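Chores and Machines: Your Questions, Answered

I get asked most of these every time I give my talk for Standano, so I've finally typed them up. Pull up a chair, because I do go on a bit.
Ebenezer Laryea

Can a robot do my laundry yet?

Parts of it, on a good day, and slowly. The washing was handed over to a machine long ago, and we've all stopped noticing. It's the before and after that's hard. A towel is friendly enough, since it's a rectangle and stays one. My own test list has 113 small household jobs on it, and the ones with cloth in them are still the ones I'd bet against.

Why are clothes so much harder than boxes?

A box is the same shape each time you pick it up, bless it. A pair of jeans never is! Lift them by the waistband and the legs swing one way, lift them by a cuff and you have a different object altogether. You and I find the seam with our fingertips without thinking – and that little bit of feeling about is very hard to build. Then there's the house itself, with its full shelves and patterned mats and no two rooms alike.
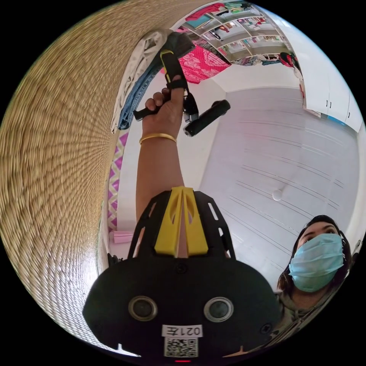 Jeans, hand-held grippers and an ordinary room. 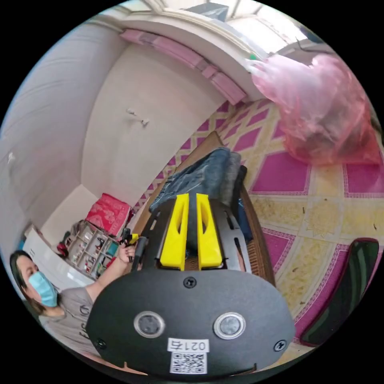
What about shop-floor work?

Much further along, as long as the work repeats. My friend Wumpini Agbenyega looks after the packing line at Mensah, and her machines close cartons all day without complaint. Ask one to hang a dropped jacket back on its hanger, though, and she'll laugh at you (kindly). She keeps 4 people on returns for that very reason.

Should I wait to buy one for the house?

I wouldn't hold off on anything you need now. If your back is sore, get the better laundry cart today.

Will it ever fold a fitted sheet?

I've been asked this at 10 talks running, and I can't fold one either. Ask me again in November, when I'll have gone through the whole list once more and can tell you which jobs have moved.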